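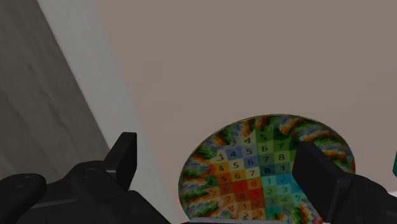 What does Karnevico write about?

We cover film premieres, awards nights and the clothes people wear to them, with most of our space going to actors and films from smaller countries.

I started Karnevico at my kitchen table (I still write most of it there, if I'm truthful) after years of reading festival coverage that printed the same handful of faces over and over. I'd see a gorgeous embroidered coat go past in the background of a photo and spend the whole evening trying to find out who was wearing it and who had made it. Usually I couldn't. So I began keeping notes, then the notes became a blog, and the blog grew into the site you're reading now!

I should say straight away that I'm not a fashion person by training. I used to sell tickets at the Declercq, a lovely old cinema in Mestside with three screens and terrible heating, and I picked up nearly everything I know from staying behind after the late showing and watching the credits. Costume departments are enormous. There are cutters and dyers and people who do nothing but age boots, and their names go by in tiny letters while everyone is hunting for their coat. I still write those names down.

There are five of us now. Two write, one looks after pictures and permissions, one does our translations and one keeps the site going and tells me off for uploading files that are far too big. We all have other jobs on the side, which is why the morning after a big ceremony can be a bit quiet round here. You'll get the full write-up, only you may get it after lunch.

How we work

We like to know who made the thing. If an actor turns up in a dress by a tiny studio, we write to the studio and ask about it – what the fabric is, how long it took, whether the sleeves were always meant to be like that. Some reply within the hour and send pages and pages (bliss), and some never reply at all, and then we say in the piece that we couldn't find out.

We don't do worst-dressed lists. I did one in our first year and felt rotten about it for a week, and it has since come down. We also leave out who is going out with whom, unless the people concerned have announced it themselves, and we don't guess at anyone's weight, age or surgery. If you want that there are plenty of other places to go!

Rumours are trickier. Half of entertainment news is somebody hearing that somebody might be attending something. When we run a story like that we say where it came from, and we go back and change the top line once it's been confirmed or turned out to be rubbish. Old versions stay at the foot of the page so you can see what we got wrong.
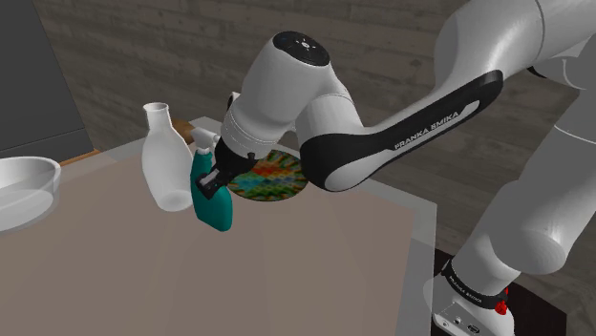 A Franka Emika robotic arm over a table.

Uva, our newsletter

Uva goes out every Tuesday at 6 in the evening and it's free. It has the week's best arrivals, a short interview with somebody who works behind the scenes, and a list of what's coming up at the smaller festivals. I named it after the grapes I was eating when I had to fill in the box on the form, and by the time I'd thought of something cleverer there were too many subscribers to change it. It has been running for over six years now.

In April we put out a longer one, with our picks for the summer season and a readers' page. Send us your own premiere outfits for that, please – last time we had a man who'd made his entire suit from old curtains and it was magnificent.

Who pays for all this

Adverts, mostly, and a small monthly membership that gets you the archive and no adverts. We're sometimes lent a ticket or a seat on a press coach, and we mention it at the bottom of the article when that happens. We send back any clothes, make-up or jewellery we're given. Brands can't buy a mention in Uva, though they do keep asking, bless them.

Getting in touch

If we've spelt your name wrong or credited the wrong maker, use the corrections form and we'll sort it the same day if we can. Pitches are welcome from new writers, and we pay for everything we publish. Two or three lines is plenty to begin with. Please don't ring the Declercq, they're very nice about it but I haven't worked there for ages.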